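Hilo sobre desayunos salados en una máquina 2 en 1, de las que llevan plancha con tapa a un lado y sartén al otro. Llevo tiempo usándola y me preguntan bastante por las tostadas con gambas.

La mía es una Trundard verde menta. La compré en Altov de segunda mano, con la caja original y sin manual. El manual lo encontré después en la web, mal traducido pero suficiente.

Lo primero: no es una cocina. Sirve para una o dos personas. Si sois cuatro vais a estar haciendo tandas y el primero habrá terminado cuando el último empiece.

Ingredientes para una tostada doble:
2 rebanadas de pan de molde con corteza
6 gambas cocidas y peladas
aceite de oliva
medio limón
pimienta
Nada más. Si ponéis salsa, que sea después y en el plato.

Las gambas las compro congeladas, en bolsa de 200 gramos de la marca Kaewkla. Ya vienen cocidas. Las paso a la nevera la noche anterior y por la mañana las seco con papel de cocina. Este paso no os lo saltéis, con agua la sartén salpica mucho.

Las dejo en un cuenco aparte, al lado de la máquina. La cola se la dejo puesta casi siempre. Para comer es un poco incómodo, para darles la vuelta va muy bien.

Orden de trabajo. Enciendo primero la plancha, vacía y con la tapa bajada. La sartén todavía no. Cada lado tiene su mando y se pueden llevar a ritmos distintos.

Cuando la plancha está caliente entra el pan. Si es de molde grande las rebanadas no caben planas una junto a otra y se montan un poco. No pasa nada, a media cocción se cambian de sitio y listo.

Sobre la tapa: no la aprieto. Con rebanadas gruesas se queda algo levantada por delante y así la dejo. Si se aprieta, el pan sale aplastado y duro por el centro. 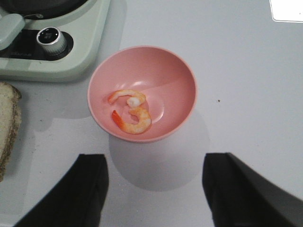
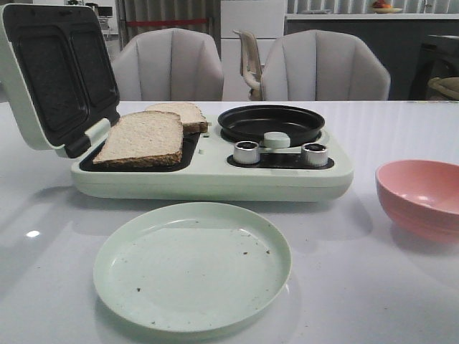
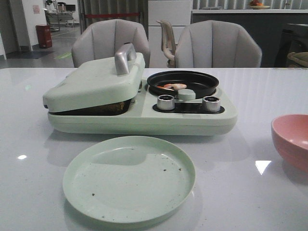 ¿Hay que descongelar las gambas antes de echarlas a la sartén?
Es lo mejor. Congeladas sueltan agua, bajan la temperatura y acaban hervidas. Si se os ha olvidado sacarlas, metedlas en una bolsa cerrada dentro de agua fría y secadlas bien después.

Sigo. Las gambas ya están cocidas, así que solo hay que calentarlas y darles algo de color. Unas gotas de aceite, fuego medio y una vuelta. Si se pasan quedan como goma y eso no tiene arreglo.

El tiempo total en mi cocina son 9 minutos, contando el calentamiento. En invierno alguno más. No os fieis demasiado del mío, cada máquina calienta a su manera.

Montaje: pan al plato, aceite, gambas encima, limón y pimienta. Aquí es donde quitáis las colas si las habíais dejado.

Variante que hago a veces: huevo batido en la misma sartén cuando salen las gambas, sin limpiarla. Coge el sabor y queda bien. La sartén es pequeña y con un huevo va justa, con dos se desborda.

Otra variante, con aguacate. Sale más cara y la verdad es que no me convence, el limón ya hace ese papel.

Limpieza. Desenchufar y esperar a que enfríe. En la plancha, un paño húmedo y nada de estropajo. Las migas se meten en la junta de la bisagra y ahí uso un pincel de cocina seco – el mío es un Gidgate de silicona, pero para esto funciona mejor uno de cerdas.

La sartén se limpia con agua tibia y jabón, con esponja blanda. Siempre utensilios de madera o silicona. El manual lo repite en tres páginas distintas y en eso tiene razón.

Para el cuenco de las gambas, agua fría primero. Con agua caliente el olor se queda, sobre todo si es de plástico.

Dónde ponerla: en una mesa despejada, con espacio detrás para que la tapa abra del todo. Yo la tuve una temporada pegada a la pared y no abría bien. También conviene que el cable no cruce por delante, donde va el plato.

Lo siguiente que quiero probar es la plancha con pan de hogaza – corta mucho más gruesa y no sé si la tapa va a llegar a tostar la cara de arriba. Si sale algo decente lo pongo en este mismo hilo.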